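Monday checks, Ellmont bench arm (Cell 2)
Filled in by Nathalie, read over by Jasper

Hi all, same list as April, with my ramblings after each item. Initial the paper copy on the clipboard, please!

1. E-stop, both buttons. PASS
Pressed each one with the arm jogging at slow speed. The wall-side button still needs a good hard twist to release (Woo-jin, you said you had a spare?).

2. Base bolts. PASS
All four on their paint marks. I put the torque wrench on them anyway, because I had it out.

3. Cable to the wrist. PASS WITH COMMENT
Jacket is fine, no nicks, connector seated. I'd still like a shorter drop on the loop. When the arm reaches low it gets closer to the table than I'm happy with, and I can see it hooking a block one day. Seul-gi has ordered more of the soft hook-and-loop ties. No zip ties on this one, they bite into the jacket.

4. Gripper jaws. PASS
Opened and closed it 30 times from the pendant with no sticking. Wiped the tips with a barely damp cloth. If you've been running the mug task, do this the same arvo, coffee goes like toffee overnight.

5. Fasteners on the arm housings. FAIL, FIXED
One was loose enough to turn with my fingers. Nipped it up and put a dab of paint across the head so we'll know if it moves again.

6. Home position. PASS
Came back to the same spot every time. Controller hours read 1,190, so the Vomell service is 185 hours off. Getsemaní is booking it.

7. Tabletop. PASS
Wiped down and dried. Crumbs count as a fail from now on, sorry, I'm being that person.

8. Liquids near the arm. PASS WITH COMMENT
Fill level stays below the rim, and the mug goes down before you enable the motors. Towels are on the shelf under the pendant. I've asked Jasper for a proper drip tray and he's pricing one up.

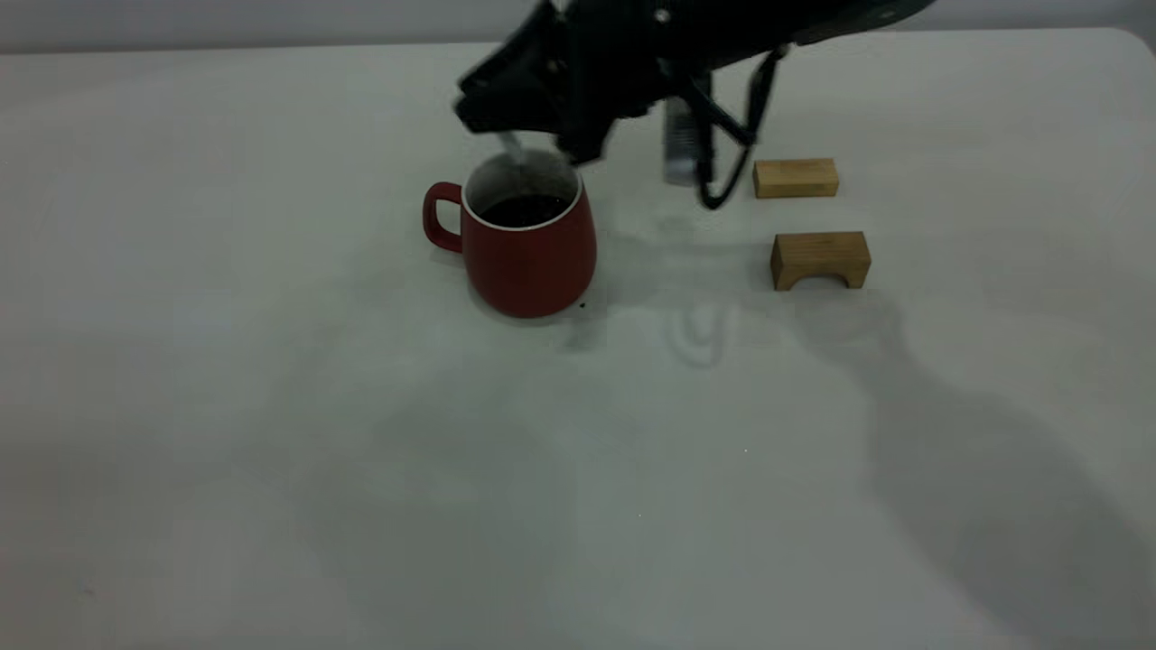 9. Logbook. PASS
Last entry is run 891, signed and legible for once (thanks Seul-gi!). Next check is mine again, so leave any notes on the clipboard and I'll go through them with a cuppa before I start.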